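Evangelista publishes its robot upkeep routine, five steps and no heroics

ALLUSLEY, October 11, 2022 - Evangelista, which takes old desktop computers apart for a living, has released the maintenance routine for Cetedier, the robot cell that does much of the unscrewing, unclipping and tugging at its Allusley shop.

The routine runs to 2 pages. The manual it replaces ran to 39, and had been read in full by its author.

"A robot will tell you when something big is wrong," said Markos Galanis, who looks after the cell. "It's the small stuff it keeps to itself, like a finger screw backing out since June." 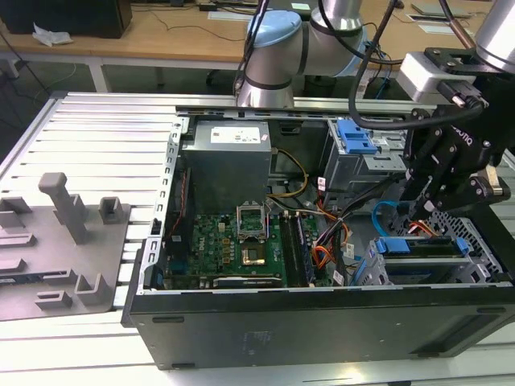

What gets checked

Each shift starts with the gripper: linkage screws, finger faces, then the sensor module and its plug. Cables on the arm are next. They need enough slack to follow the wrist into a case and not so much that they go fishing in the wiring. The grey fixture on the left of the table is wiped down, and its position checked against the table slots.

Last comes a test pick on a scrap tower. Drives in caddies are the favourite, as a worn finger tends to show itself there first - usually at some volume.
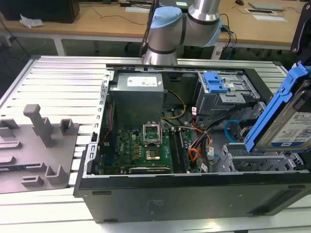 Caption: The Cetedier cell at Allusley, with a hard drive in its blue caddy lifted partly out of a tower.

The full check takes 40 minutes. Management had asked for five, and has been thanked for its input.

Copies of the routine are free to other repair and recycling shops through Zoretmont, which also supplies the cell's spare parts and would like it known that finger pads are in stock.

Media contact: Markos Galanis, Evangelista, Allusley. Mornings are best, after the test pick.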